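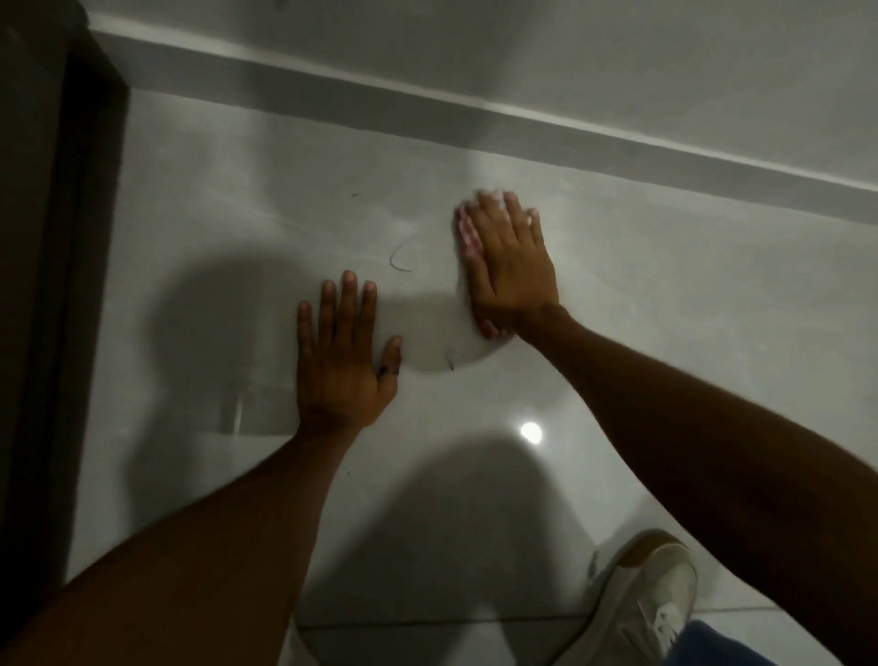

Abb. 2: Beide Hände flach auf der weißen Fläche

Anleitungen > Oberflächen > Zorico Glanzfolie > Glattstreichen von Hand

Zuletzt aktualisiert: März

4.2 Folie mit den Händen glattstreichen

Dieser Abschnitt gilt für die weiße Glanzfolie von Zorico auf waagerechten Flächen. Für die matte Ausführung lesen Sie bitte Abschnitt 4.3.

Sie benötigen: ein fusselfreies Tuch, eine feine Nadel, ein Messer mit neuer Klinge.

1. Legen Sie Uhren und Armbänder ab. Auch ein Ring mit scharfer Kante kann Kratzer machen.

2. Waschen Sie die Hände und trocknen Sie sie gut. Handcreme bitte erst nach der Arbeit benutzen.

3. Stellen Sie sich so vor die Fläche, dass Sie sich mit beiden Armen darüber beugen können. Die Wandleiste liegt auf der anderen Seite, von Ihnen weg.

4. Ziehen Sie vom Schutzpapier nur einen Streifen in Breite einer Hand ab und drücken Sie die Folie dort leicht an.

5. Legen Sie beide Hände flach auf. Eine Hand hält die Folie ruhig, die andere streicht von der Mitte zum Rand (Abb. 2). Die Finger der streichenden Hand bleiben geschlossen.

6. Ziehen Sie das Papier weiter ab und wiederholen Sie Schritt 5, bis die ganze Fläche bedeckt ist.

7. An der Wandleiste lassen Sie zwei Zentimeter Folie überstehen. Geschnitten wird erst am Schluss, mit wenig Druck.

Hinweis: Kleine Blasen sieht man am besten, wenn das Licht von der Seite kommt. Stechen Sie die Blase am Rand mit der Nadel an und streichen Sie die Luft zum Loch hin aus. Große Blasen nicht stechen - hier die Folie langsam wieder anheben und neu auflegen.

Vorsicht: Nicht mit den Fingernägeln drücken. Auf der glänzenden Oberfläche bleiben diese Spuren sichtbar und lassen sich nicht auspolieren.

Vorsicht: Stützen Sie nicht das ganze Körpergewicht auf die Hände. Die Folie kann sich dabei verschieben und Falten bilden.

Nach dem Glattstreichen soll die Fläche sechs Stunden ruhen. Danach wischen Sie mit dem trockenen Tuch nach und fahren mit Abschnitt 4.4 (Kanten schließen) fort.

Text: Rima Nimri
Geprüft: Edgardo Dagdag

6 Kommentare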